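A Second Pair of Hands at the Kitchen Table

19 August 2023

I will admit that I came to the Tonero kit with a soft spot already in place. My first kitchen gadget was a hand-me-down mixer that walked itself off the counter if you turned your back, and I've been fond of ambitious machines ever since. So when Irnolon offered to lend me its two-arm tabletop set for 37 days, I cleared off the big brown table and told the family we'd be eating in the living room for a while.

The arms arrive in separate boxes, and clamping them down took most of an afternoon (the printed guide says 80 minutes, which I suppose is fair if you don't stop for coffee). After that you teach them by guiding them through a job a few times, and then you let them have a try at it themselves. I started with clearing away after lunch, using corn in a wicker basket, a gray plate, and a couple of mugs on a wooden tree, with the toaster oven off to one side.
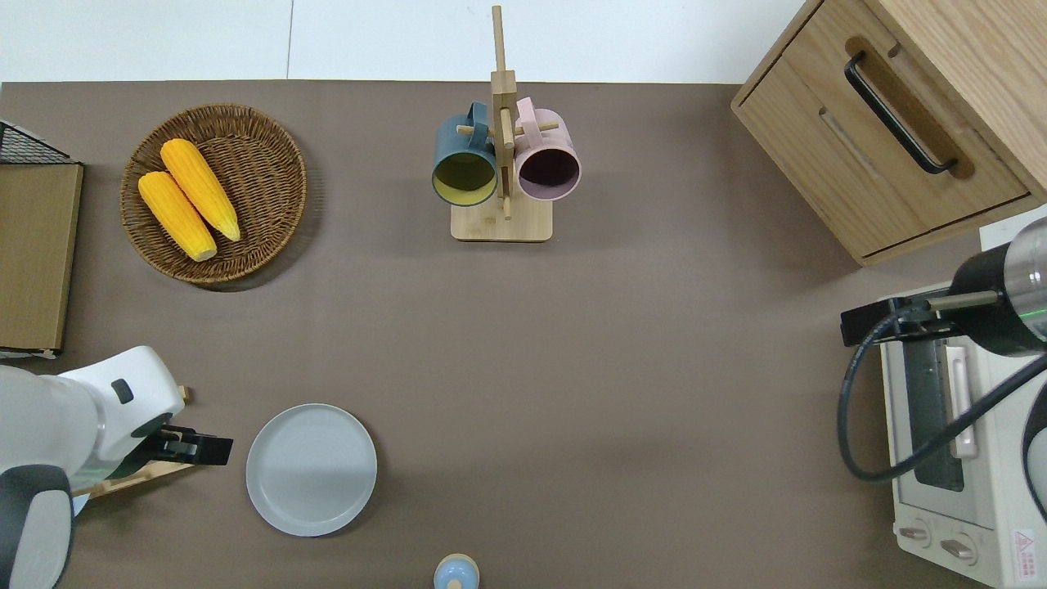 Living with it

The plate was the first real success, and I was so pleased that I called everyone in to watch it again. The mugs were slower going. Getting a handle over a short peg is a fussy little movement, even for me before breakfast, and the arm would creep up to it, think it over, back away, and creep up again - rather like my uncle parking a car. By the second week it was managing nicely, though I did have to turn the tree so the pegs faced the right way.

What you pay for

Irnolon rents the set for $97 a week, and that covers phone help, which I used more than I'd like to say. The Shboul software comes with it and is pleasant enough once you find the menus. I also tried the Brarotik soft fingertips, sold separately in packs of 7, and I'd get those before anything else if you plan to handle crockery.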